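Why do we dream?

Hello again! Last time I wrote about hiccups, and quite a few of you wrote in to ask about dreams instead. One of you wanted to know why you keep dreaming about a lift that goes sideways. I can't answer that one, I'm afraid, but I can tell you plenty about dreams in general, so get comfy.

What happens when you fall asleep

When I was little I thought sleep was like switching off a lamp. Click, off, and then click, on again in the morning. Your brain is much busier than that! All night long it goes through different kinds of sleep, one after another, and then it goes back and does them again.

First comes light sleep. You're drifting, and a small noise can still wake you up. Sometimes your leg gives a big kick and you feel as if you've tripped over a kerb (that kick is called a hypnic jerk, which is a brilliant thing to know and also a bit rude-sounding). Then you sink into deep sleep. Your breathing slows down, your muscles go soft, and your body gets on with growing and mending. If somebody wakes you up in deep sleep you'll probably be grumpy and say something silly.

After that comes the one we want: REM sleep. REM stands for rapid eye movement, and it's called that because your eyes dart about under your closed eyelids. You can have dreams in other kinds of sleep too, but the long, strange, story-like ones mostly turn up in REM. There's more of it towards the morning, so the dream you remember at breakfast is often one you had shortly before you woke up.

Why don't I run about while I'm dreaming?

Good question! If you dream that you're being chased by a goose, your brain is sending out all sorts of running-away messages. Luckily, during REM sleep your brain also tells most of your muscles to stay still. Your eyes can move and you can breathe, of course, but your arms and legs stay mostly floppy. Sleepwalking usually happens in deep sleep, when that stay-still message isn't switched on.

So what are dreams for?

Scientists don't all agree about this, and I rather like that. Here are some of the ideas.

One idea is that dreams have to do with sorting out memories. You see and hear and smell a huge number of things every day, and you don't need to keep them all. While you're asleep your brain seems to strengthen the useful ones, like how to ride your bike, and let others fade. Dreams might be bits of memory that float past while the sorting goes on. That could be why you get your teacher, your old playgroup and a packet of crisps all in the same dream.

Another idea is that dreams are practice. If you dream about something scary or difficult, perhaps your brain is having a go at it somewhere safe.

And a third idea is that dreams aren't for anything much. Your brain is buzzing away, and it does what brains love to do and turns the buzzing into a story.

Do animals dream?

We can't ask them, which is a pity. But cats and dogs have REM sleep, and so do lots of other mammals, and birds as well. My neighbour Damián Salinas has an old spaniel called Seixas who sleeps on the kitchen floor with her paws twitching and makes tiny woofs with her mouth shut. Damián is sure she's dreaming about the postman. I think it's sausages.

What about nightmares?

Everybody has a nightmare now and then, and children have them more often than grown-ups do. They feel horrible, but they can't hurt you. If you wake up from one, put a light on, have a sip of water and tell someone about it if you can. Some people find it helps to make up a new ending. I used to have one about a wardrobe with teeth, and in my new ending I gave it a toothbrush and it was terribly pleased. Plenty of people like having a soft toy to hold on to as well, at any age (mine is a rabbit, he's forty-odd, and he has no stuffing left in his neck).

Make a dream diary

Most dreams slip away a few minutes after you wake up. If you'd like to catch some, try this.

Put a notebook and a pencil next to your bed before you go to sleep.
When you wake up, lie still for a moment and think about what you were just doing in the dream.
Write it down straight away, even if it's only a word or two. "Purple bus" is fine.
Draw the bits you can't explain.

A reader called Wellington Holanda started his diary in October and has sent me a list of the places he's visited in his sleep. My favourite is a swimming pool full of custard, in a town called Potonura. He says the deep end was still warm.

Next time: why do onions make us cry?

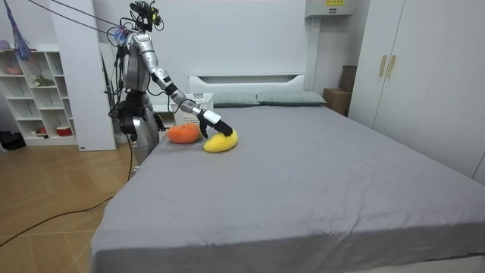
Bedtime company: a yellow plush banana.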